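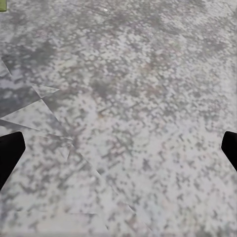 Home Diary Archive Contact

October
By Shirley Goodall

The letter from Cocco came this morning. My hours go down to 20 a week starting next month. They call it a schedule adjustment. The pay rate stays the same, so I suppose on paper nobody lost a job. Two of the women in billing got the same letter. The younger one is already looking at Ristik, where they are hiring for the night desk.

I did the math at the kitchen table. The new check comes to $374 before taxes. Rent is paid through this month and the car is mine, so it's groceries, gas and the heating bill that I have to watch.
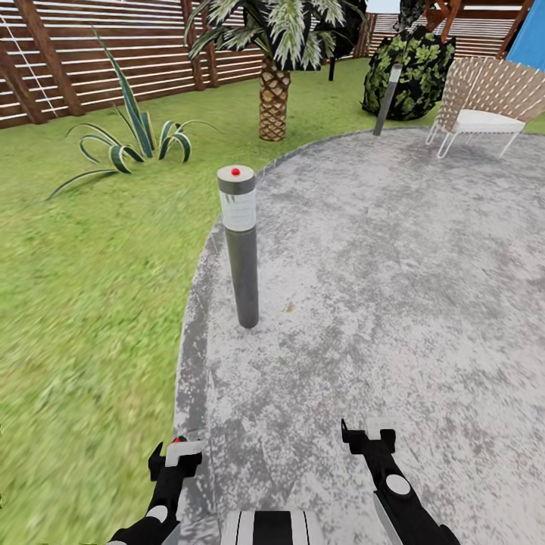
Afternoon

Went to the meeting at the Mameveck hall at 3. The man from the county said employment is up and that Jirnitz will bring 500 jobs when the new warehouse opens. Somebody asked how many of them are full time. He said he didn't have the breakdown with him. Somebody else asked what they pay and he said "competitive." I wrote that down.

I don't think he was lying. The jobs will be there. But I had a full-time job with insurance at the old plant, and since then I've had four jobs, and each one counted as a new job when I got it.

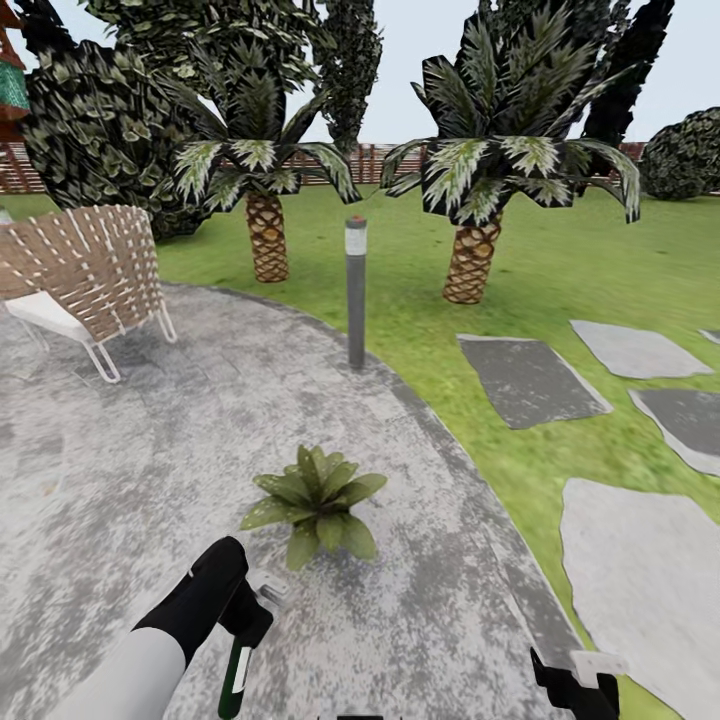 He stayed after to talk, which I'll give him credit for. I asked if a person working two part-time jobs is counted once or twice. He said it depends on which survey you look at. I didn't know there was more than one. I mean to look it up at the library.

Evening

Called my sister. She thinks I should apply at Jirnitz now, before the line gets long. I told her I would print the form tomorrow.
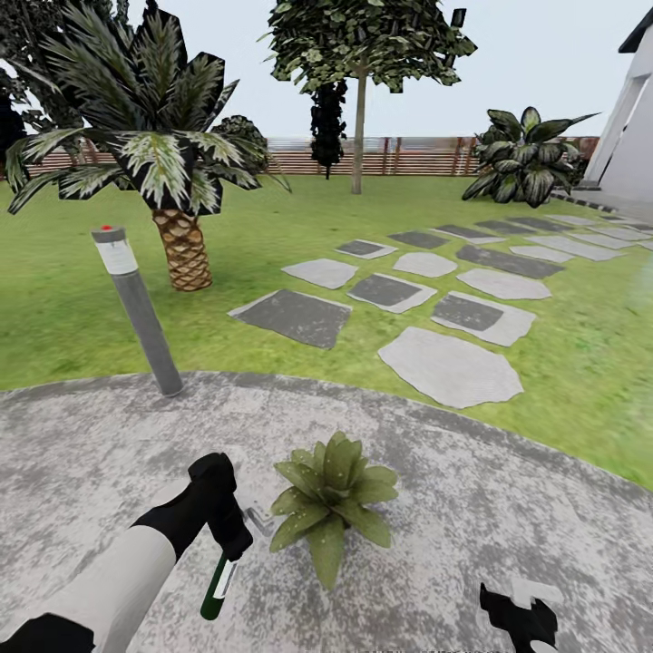 She also said to ask Cocco whether the hours could come back after the holidays. I'll ask, but I won't plan on it. Soup for supper, and enough left for two lunches. I moved the dentist to spring.

Last updated: October, 9:40 p.m.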